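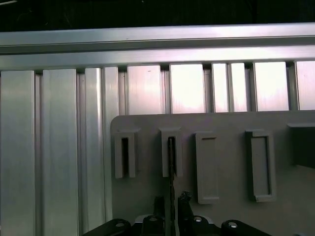 My workshop is a one-car garage with no car in it, and by June every year I can't find the floor. So I finally sat down and wrote out the stuff that works for keeping small screws, sharp blades and sticky glue bottles under some kind of control. Take what you like!

Screws first. I used to throw every leftover into one coffee can, and then I'd buy a new box anyway because digging through the can made me crazy. Now I use baby food jars with the lids screwed to the underside of a shelf (two screws per lid, or the lid spins when you twist the jar). I have 18 of them up there and I keep the wood screws on the left, machine screws on the right, and the weird ones in the middle.

If you take something apart, stick the screws to a strip of masking tape in the order they came out and write on the tape where they go. An egg carton works too, but I've knocked one over, and once is enough.
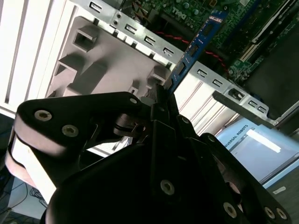

Glue next. Store wood glue upside down in a mug so it's ready at the tip, and rub a little petroleum jelly on the threads before the cap goes back on. Super glue goes in a jar with one of those little packets from a shoe box. My neighbor Faustine Caron keeps hers in the fridge door next to the mustard, which I can't recommend if you have kids.

For sandpaper, I cut full sheets into quarters and clip them in bundles by grit. Write the number on the back of every piece before you cut, on all four corners. I skipped this with a stack of 60 and 125 and spent an evening feeling paper with my thumb like a fool.

Sticky saw blades don't always need replacing, by the way. Unplug the saw, take the blade off, soak it in a shallow pan of warm water with a squirt of laundry detergent, then go over the teeth with an old toothbrush. Dry it right away and wipe on a bit of light oil. Wear gloves, please.

And sweep before you vacuum. A shop vac will happily swallow that one tiny washer you've been looking for, and then you're out on the driveway going through the bag with a magnet.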